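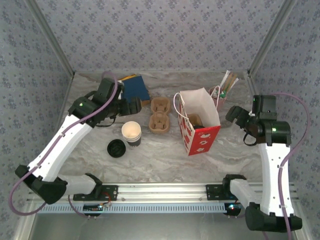

Badberg bench: wrist and overhead streams disagree in replay, policy closes early

Home Tickets Datasets Rigs Wiki Log out

Status: closed, fix merged
Component: Meselance recorder, alignment step
Opened by: Leanne Yeoman
Opened on: 19 September 2024

Summary

The two-arm policy trained on the tabletop set closes the gripper before the fingers reach the object. The error shows up on both arms. It is worst on approaches where the forearm is still moving fast in the last part of the reach, and almost absent when the operator slowed down before contact. Training loss looks normal. Validation loss on held-out episodes also looks normal, and that is why the set passed review.

What was tried first

1. Retrained from scratch with a different seed. Same behavior.

2. Swapped the gripper command threshold for the old value. The gripper closes later, but it now also closes late on slow approaches. Reverted.

3. Checked the joint encoders on both arms against the mechanical stops. No drift on either side.

4. Ran the policy with the wrist streams blanked. Early closing goes away. Placement gets much worse, as expected with only the fixed camera. This was the first useful result.

5. Ran the policy with the fixed stream blanked. Early closing is still there, slightly reduced.

Steps 4 and 5 point to the wrist streams or to how they are paired with the actions. At this stage there were two candidates. One was appearance: the marble top has veining and darker speckle, and a network looking at it from close range could be reading a stone feature as an object edge. The other was timing.

Appearance test

Took the held-out episodes and replaced the stone in the wrist view with a flat gray fill, using hand-drawn masks. Ran the policy open loop on both versions and compared the predicted gripper signal. If the veining were the trigger, the early close should move or vanish on the gray version. It did neither. The predicted close came at the same step in both versions for nearly every episode. A few episodes differed by one step in either direction, with no pattern I could find.

The masks took longer than the rest of this ticket combined. They are in the ticket folder in case someone wants them for a different test.
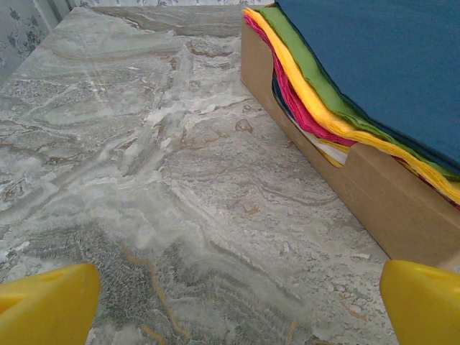
Fongchan Duangkaew replied that the gray fill only rules out the stone as a local cue. A network can still use the texture to judge how fast the wrist is moving, and a flat fill removes that too, so an unchanged output is weaker evidence than it looks. She asked for a test that leaves every pixel alone and moves only the pairing between image and action.

Agreed. Timing test below.

Timing test

Method: for each episode, estimate wrist motion from the wrist images alone (dense flow, median over the part of the view outside the fingers). Compute wrist speed from the joint encoders over the same interval. Cross-correlate the two signals and take the lag at the peak. Any constant lag is recorder delay. A lag that varies within an episode would mean dropped or repeated frames.

Episodes with almost no wrist motion give a flat correlation and were excluded by a fixed rule set before the run. The rest came to 443 episodes.

Result: the wrist images trail the encoders by a median of 78 ms. The left and right arms agree closely. The lag is constant inside each episode, so dropped frames are not the cause. The same method applied to the fixed camera, using the forearms as the moving region, shows no lag worth correcting.

Cause

The recorder stamps wrist images when they arrive at the host. The fixed camera is stamped at exposure. Meselance then aligns everything to the nearest stamp, which treats the two kinds of stamp as the same thing. At low speed this costs nothing. At high speed the training pairs tell the network to close while the picture still shows a gap.

Olga Valcárcel pointed out that the offset in training should match the offset at run time, since both go through the same driver, and that in this case the policy ought to have learned around it. Checked. It doesn't match. The run-time node on Badberg reads the newest wrist image directly from the driver and skips the recorder queue, so most of the delay exists only in the training data.

Fix

- Recorder now stores the exposure stamp for the wrist cameras. Arrival stamp is kept in a second field.
- Existing episodes are corrected by shifting the wrist stream by the per-episode lag. Episodes excluded above get the median.
- Alignment step refuses to run if a stream has no exposure stamp and no stored correction.

After the correction the residual lag is under 5 ms on every episode we measured.

Check on hardware

40 rollouts with the old weights and 40 with weights trained on the corrected data, order shuffled, operator not told which was loaded. Early closes were common in the first group and absent in the second. Overall task success improved by less than I expected. The remaining failures are mostly regrasp errors on thin paper goods and belong in a separate ticket.

Open items

Wanpen Sombatkul asked whether the Pongsiri bench has the same problem. It uses the same recorder build with a different driver, so the number will differ. Lag script is in the tools folder; run it there before the next training job.

The December collection was planned with the old recorder config. Config updated, Lamduan Jaidee to confirm it loads on both hosts.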